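Donura manipulation group, weekly meeting
November, Sunday call, 4 p.m. start
Present: Elsa Jääskeläinen (chair), Teemu Laitinen, Venla Vuorinen (minutes), Gadisa Gidey
Absent: Heikki Toivonen

1. Previous minutes
Approved with one correction: the Skistik baseline uses joint position targets, not velocity targets.

2. Kitchen task, sim evaluation
Teemu reported on the counter layouts. The Virnuvari generator now holds the microwave and sink fixed and resamples the pose of the bowl, the oil bottle and the blue-and-white vessel at each reset. The full run is 1,313 episodes. Success is scored on final object pose only. Gadisa asked whether a bottle that tips over and is then righted counts as a success. Under the current rule it does. Agreed to log tip events separately and leave the headline number alone.

3. Ablation on camera views
Policies were trained with the overhead view alone and with overhead plus wrist views. The gap between the two is small for the bowl and large for the long-handled utensil. Elsa does not want this written up from a single seed. Teemu to rerun with 5 seeds per condition.

4. Rendering and lighting
Venla compared the soft shadow setting with the hard one. Overhead-only policies trained under soft shadows lose accuracy on the dark bottle when shadows are hardened; no change for the bowl. Cause not established. Gadisa suspects the exposure range in the augmentation and will check the config.

5. Compute
The Saarinen nodes are ours for six more days. Seeds take priority over the shadow sweep.

6. Actions
TL: seed reruns, tip logging
GG: augmentation config
VV: shadow comparison with wrist views added
EJ: send the draft methods section to Heikki

Next meeting same time. Closed 4:50 p.m.
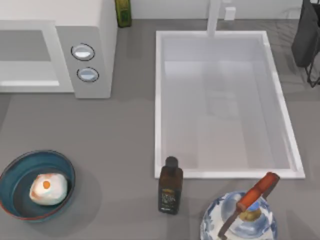 Added after closing: Heikki replied by e-mail that he can read the methods draft once the reset ranges are listed in a table. Teemu will supply the ranges.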